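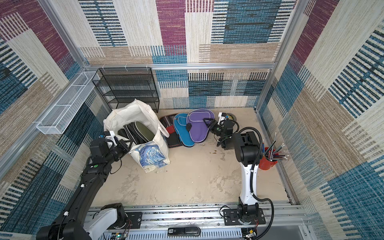
Shoes in the Hallway: How We Keep Them Dry, Clean and in Pairs

In our building the apartments have very small entrances. When we moved in, the shoes lived behind the door and the door could not open fully. I have tried many solutions during the years and I write here the ones which stayed. Some I learned from my uncle, Spyros Manolakis, who repaired shoes in a basement shop until he retired, and he still corrects me when I visit him.

Before you buy anything

Take out all the shoes of the family and put them on the floor, including the ones from under the beds. Put each pair together. You will find a pair which does not fit anyone anymore, and probably a single shoe. The single shoe can wait one month in a bag. After this it goes.

Then measure. A man's shoe in a large size needs 35 cm of depth if you don't want the toe to stick out. Many narrow cabinets from the store are made less deep than this, and the shoes must stand inclined. For sneakers it is fine. For boots it is not.

Wire shelf or closed cabinet

I prefer an open shelf of wire. The air goes through and the shoes dry from below also. A closed cabinet looks nicer to the guests, but if you close a damp shoe inside it, the whole cabinet takes the smell and it is hard to remove. If you already have a cabinet, leave its doors open during the night.

The wire has one defect: thin heels fall between the bars. Cut a piece of stiff plastic, for example from an old cutting mat, and lay it on the one shelf where the heels will stand. Put the boots on the lowest shelf, or on the floor beside it. The children's shoes should be at the height of the children, otherwise they will never be put back.

My shelf is a Plikon, bought second hand. It was moving a little from side to side, and I fixed it to the wall with a small bracket. Please do this if you have toddlers in the house.

Wet shoes

Take out the laces and the insoles first. Fill the shoe with newspaper, not too tight, and change the paper after 2 hours. Change it again before you go to sleep. Lay the shoe on its side so that the sole can breathe too.

Do not put leather on the radiator! The leather becomes hard and the glue of the sole can open. My uncle says that half of his winter work came from radiators. A chair near an open window is slower but the shoe will live.

Salt marks

In March I do the salt marks of all the winter boots together. Mix one part of white vinegar with 2 parts of water. Make a cloth a little wet with it, wipe the mark softly from the outside to the middle, then wipe again with clean water. Let it dry completely and only then put cream. For suede try first in a place which is hidden, near the heel on the inner side.

For the cream I use Birnell neutral for everything. A neutral cream doesn't give color back to the worn places, but also you don't make the mistake of brown cream on a black shoe in the dark of the morning.

Smell

Baking soda works well, but put it in an old sock and tie the sock, so you don't have powder in the seams. Leave it inside for one night. Wash the insoles by hand with dish soap and dry them flat. If the smell comes back after this, change the insoles, they are not expensive.

The floor under the shoes

On a concrete or tile floor the small stones from the soles make scratches and noise. I keep a boot tray with a low border beside the door, and next to it a short brush. The tray gets rinsed in the bathtub when it looks bad. A piece of carpet is warmer for the feet but it keeps the water, so I would put it only after the tray, where people already walk in socks.

Mrs. Simões from the second floor uses an old baking tray with flat pebbles in it. The water goes down between the pebbles and the shoes stay above. I copied it for the rain boots and I am very content with it, only the pebbles must be washed sometimes with hot water and a drop of soap.

Shoes which wait for the next season

Clean them, dry them for two full days, and fill the toes with paper. Use a cardboard box and write on the short side what is inside. Plastic bags are not good for leather. In the attic the summer heat is too much, so under the bed is better.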